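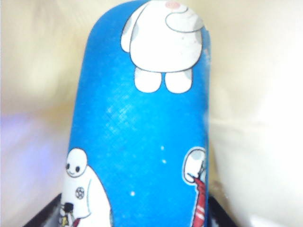 Ostville Institute of Applied Design
Department of Soft Goods and Packaging
Course 196: Covered Cases and Printed Textiles
Handout for Unit 4: Placing Character Artwork on a Fabric-Covered Form

Instructor: Valquíria Guerra
Studio assistant: Osaze Ezeani

1. Scope of the unit

This unit covers the transfer of a flat printed design to a case with curved sides. Students should have completed the exercises on cutting and seaming in Unit 3 and should bring their seam samples to the first session. The unit does not cover the licensing of characters, which is taught in the spring term.

For the purposes of this course, a soft case is any container whose outer surface is textile, whether or not there is a rigid shell beneath it. Pencil cases, eyeglass cases, toiletry cases and small instrument covers all fall within the definition. Bags with open tops do not.

2. Terms

Ground: the plain color on which the artwork is printed. A ground may be dyed into the cloth or printed together with the figures.

Figure: any drawn character or object that is read as a whole.

Scatter: small marks placed between figures, such as dots, stars or leaves.

Repeat: the distance after which the design begins again. A design made for one panel only has no repeat and is called a placed print.

Turn: the part of a curved case where the surface moves out of the viewer's sight. Artwork that crosses the turn will be seen in part from any one position.

3. Ground and figure

The first decision is the strength of the ground. A saturated ground holds its color at a distance and makes pale figures easy to find. The bright sky blue case with the white Baymax figures is a useful reference on this point. The figures are almost entirely white, with pale gray shading and dark outlines, and they separate from the blue without any further help. On a cream or pale gray ground the same drawings would depend on their outlines alone.

Students often add too much shading to white figures. Gray should be used sparingly, at the underside of rounded parts and where one part of the body meets another. In the Lirnholm exercise, which is returned with this handout, 17 submissions used a gray so dark that the figures appeared soiled when printed. Those students are asked to print a second proof before the next session.

4. Weave

Cloth is never a neutral surface. A crosshatch texture like the one on the blue case breaks up very fine lines, and it shows most clearly wherever light falls directly on the surface. Outlines must therefore be heavy enough to survive the texture. Small facial features deserve particular care. A face made of two black dots joined by a thin line can be recognized at once, but the joining line is the part most at risk on a coarse weave and should be tested at full size on the actual cloth.

Proofs on paper are not accepted for this unit. The Ogundipe sample book, kept at the front desk, contains swatches of each cloth available in the print room. Swatches may be handled but not removed.

5. Scale and spacing

A tall case with a rounded top offers less usable surface than its flat pattern suggests. The area near the top curves away, and the sides curve away as well — a figure placed close to either will be visible only in part. This is acceptable in an all-over design and is frequently desirable, as it suggests that the pattern continues. It is a fault in a placed print with a single figure.

Open ground between figures should be planned at the same time as the figures themselves. A broad area of plain color gives the eye a place to rest and makes the object look less crowded. Tiny white dots, used in small numbers and at uneven distances, will keep such an area from looking unfinished. They should not line up with one another or with a seam.

Figures in the same design may face in different directions. Where one is shown from the front, another may be turned to the side or seen from behind. Details such as a small round chest emblem should appear only on views where they would naturally be seen.

6. Assignment

Each student will prepare a design for an upright case with a rounded top, using one saturated ground and one original character in at least two views. The character must be the student's own work. The following are to be submitted together:

A full-size pattern with all seam allowances marked.
One proof on woven cloth.
A statement of roughly 800 words explaining the choice of ground, the weight of outline and the treatment of the turn.

Work is to be left in Room 1542 by the close of the studio day on 12 November 2021. Proofs will be returned in December. Students who need the large cutting table should reserve it through Mr. Ezeani, who also keeps the keys to the print room.

7. Reading

Course reader, section on covered forms, and the Rumholm notes on printing with pale inks. Both are on reserve at the library and may be borrowed overnight.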